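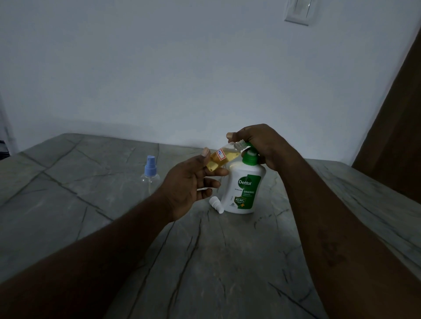

Fig. 1. Small bottle 1C, cap off, next to the hand wash.

4. Filling and closing the small bottles

Read section 3 first if you haven't set the table up. Labels go on before anything is poured. Blue pen, one code per bottle, code copied into the Rancombe book the same minute. Not later.

You need
Small clear bottles with caps, labelled
Hand wash, pump bottle
Spray bottle, light blue nozzle, empty
Kitchen paper
Warm water in a jug
Tray for the finished ones

Steps

1. Wipe the table. Stone looks clean when it isn't, go over it twice.

2. Stand everything upright, spray bottle at the back left out of the way of your elbow.

3. Take the cap off the small bottle and put it where you can see it. Small white bits roll. We lost two under the fridge at Windville.

4. Hold the small bottle in one hand and steady the big one with the other. Check the code against the book. If the label's gone soft or the pen has run, stop and write a new one.

5. Unscrew the pump head, lift it straight up, let it drip back into its own bottle. Lay it on kitchen paper.

6. Tip and pour slowly. Fill to the shoulder, no higher. It's thick and it comes all at once.

7. Pump head back on, quarter turn past finger tight.

8. Wipe the neck of the small bottle. Soap in the thread and the cap will creep loose in a bag.

CAUTION: Keep it out of eyes. If it gets in, rinse with plenty of clean water and follow what's printed on the original label. Never fill a bottle that used to hold food or drink.

Note: don't thin it in the small bottles. Thinned soap is for the spray bottle only, see section 5, and it doesnt keep.

Closing

9. White cap on, straight. Hold the body low down with one hand and turn with the other. If it goes on crooked take it right off and start again, forcing it splits the cap.
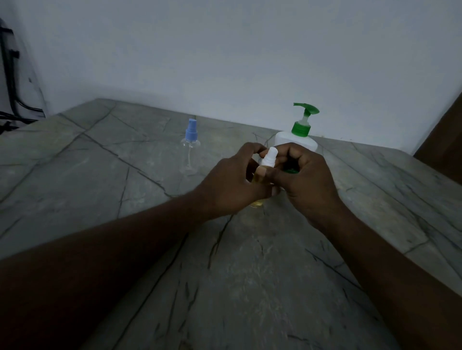

Fig. 2. Both hands on the small bottle, white cap at the top. Spray bottle behind.

10. Keep loose caps in your hand or on the paper. Green ones and white ones are not the same thread, so no swapping.

11. Turn upside down over the paper, count to 6. Any drip, back to step 8.

12. Onto the tray, label facing out. Next bottle.

Notes

Old stock from Lerkville has a shorter neck. Same steps, fill a bit lower.

Spare caps: ask Ayane Minami. She orders in bags of 2,000 so please don't order your own.

Full trays go on the Dağdelen shelf, not the windowsill. Sun turns the lables brown.

Leaks, split caps, wrong codes: tell Pieter Shabalala and put a line in the book.

Spray bottle next, section 5. Rinse it first.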